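3.2 What people keep, and where they keep it

I should say up front that I didn't set out to write about bathrooms. The study began as a survey of kitchen drawers (I still have the old forms!), but the people I talked to kept drifting down the hall, and after the first month I gave up and followed them. What came out of it was a pile of 3,643 entries, each one a small household item somebody had bought away from home and then held on to. Travel toiletries were the biggest group by far, with 885 entries, and they're the ones I want to talk about in this section.
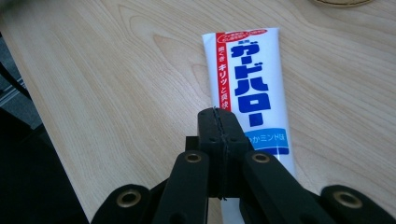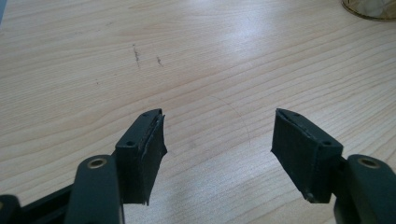 Figure 6. Pale wooden surfaces with visible grain; a white toothpaste tube with a Japanese label lies on the first.

Now, the usual story about souvenirs is that we keep things to remember a place. I believed that too, and for fridge magnets and shot glasses it holds up fine. Toiletries are messier. Most of the folks in the Ballard group told me they had no special feeling about the item at all. They bought it because they'd forgotten to pack their own, they brought it home half full, and then it sat. One man had moved house twice with the same bottle of shampoo and got quite annoyed with me when I asked if it meant something to him. "It's shampoo," he said, and that was the end of that interview.

The Drurnason group was a different crowd. They were older on the whole and they traveled less, and a foreign label seemed to carry more weight with them. Several kept an item out on a shelf where guests would see it, and a few had gone as far as refilling the container with a store brand. I love this detail, and I wish I had asked about refilling from the start. I only added the question in June, so the early interviews don't have it and I've left refilling out of the tables.

Labels people can't read deserve a note of their own. When Waltraud Dreßler read my first draft she pointed out that I was lumping together two things: labels in a language the owner doesn't know, and labels in a script the owner can't even sound out. She was right, and I went back and split them. Owners in the second set were much more likely to describe the item by color or shape ("the green one," "the skinny one") and much less likely to use a brand name. They also guessed at the contents more freely. I heard a long, happy argument between two sisters over whether a certain cream was for hands or feet, and neither of them wanted to look it up.

A word on money. Everyone who took part got a gift card for Zellora, the drugstore chain, and I worry a little that this put toiletries in people's minds before we sat down. The Diekmann pilot used plain cash and still turned up plenty of them, so I don't think the card explains the whole pattern, but I'd use cash if I ran it again.

The coding was closed on 4 July 2018. Items that reached me after that date are listed in the appendix and aren't counted in the totals given here.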